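Home | Issues | Sections | Authors | Submit

4. Notification in practice

The Clilwood Agreement asks each party to tell the consulate of a detained foreign national that the person is being held, if the detainee wants this. The text says the message must go out "promptly" and gives no number of hours. When the draft was discussed, several delegations wanted a fixed limit, and others said their police could not meet one outside the large towns. The word stayed as it was, and each state wrote its own rules.

We looked at how those rules were applied in two districts, Billent and Ruppert. Billent is inland and has one main police station. Ruppert has the port and the only long-stay detention centre in the region, so most of the foreign nationals held there have come off ships or been moved from elsewhere. The files were drawn from Brelodex, the shared case register, and cover 14 months ending in December. After duplicates were removed we had 2,726 files. Of these, 1,957 contained a dated record that a consulate had been told.

The remaining files are harder to read. Some carry a signed refusal by the detainee and raise no issue under the Agreement. Others have an empty field, and an empty field may mean that the detainee was never asked, that the detainee was asked and said no, or that a call was made and not written down. We did not try to sort these by guesswork. They are treated below as "not recorded" — a wider group than "not notified", and readers should keep the two apart.

Figure 2. Plate of fruit on a bed with a pink-and-white printed sheet.
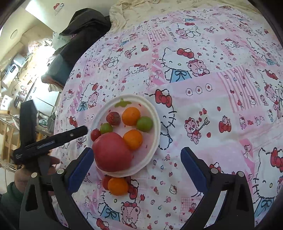 Who decides whether the consulate is told?

The detainee decides. The officer's duty is to explain the choice in a language the detainee understands and to pass the message on if the detainee asks for it.

This rule has one exception. Fourteen states have signed side letters which make notice compulsory for their own nationals, whatever the detainee says. Officers in Ruppert keep a printed list of these states at the custody desk. In Billent the list was held on a computer in a back office, and custody staff told us they seldom opened it. A person with a pending asylum claim may have good grounds for not wanting contact with home officials, and the side letters leave no room for that. Lawyers in both districts raised the point with us without being prompted.

Timing also differed. In Ruppert most messages were sent on the day of arrest, usually by email to a duty address. In Billent they were more often sent the next morning by the day shift. Both practices have been defended as prompt. The joint commission set up by the Agreement has never ruled on the question, and its only guidance note, issued on 28/07/2022, repeats the wording of the treaty and adds that local conditions should be taken into account.

Interpreters were the main cause of delay given in the files. The budget for telephone interpreting in Billent covers roughly 2,000 calls a year across all police work, and custody cases have no priority within it. Where no interpreter could be found, officers either waited or used a printed card. The cards explain the right to contact a consulate but do not mention the side letters, and we found no file in which a detainee was told in writing that notice would be sent without consent.

Section 5 turns to what the consulates did once they had been told.

Shares 14 | Comments 0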